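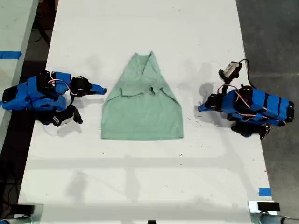 I've had the Rerkine garment steamer for two years now, and since the old one from Bugti still gets recommended a lot, I thought I'd write down how they compare. I bought the Rerkine in April at the Osilcombe outlet and paid full price for it.

**Heating up.** The Rerkine is ready by the time I've found a hanger. The light on the handle goes from red to white, and the first puff always spits a little water. Point it at the sink before you start.

**Cotton.** T-shirts and knit tops come out well. Button-down collars don't. I still get out the iron for collars and cuffs, and I'd say the same of every steamer I've tried. Linen takes several passes and looks fine — not crisp.

**The tank.** It holds enough for 4 shirts if you don't linger. Refilling is easy, but the rubber plug hangs on a thin strap that tore in the first winter. The replacement came from Vatuvgate, who sell parts for most of the smaller makes. It fits a bit tighter than the original.

**Weight.** Heavier than the Bugti, and you notice it on curtains. My sister-in-law Dace Siliņa borrowed it for a full set of living room drapes and gave it back the same evening with two panels left to do.

**Hard water.** The manual says to descale after some 3,000 minutes of use, which can't be right for the water here. Mine was leaving white flecks on dark pants long before that. I now use filtered water and run vinegar through when the steam gets weak. Rinse it twice or your shirts will smell like salad.

**Cord.** Long enough to reach from the outlet behind the dresser to the closet door. The Bugti needed an extension.

I'd buy it again for everyday tops and dresses. If you mostly wear dress shirts, spend the money on a decent iron. The Bugti is lighter and cheaper, but it drips when tilted, and I gave mine away.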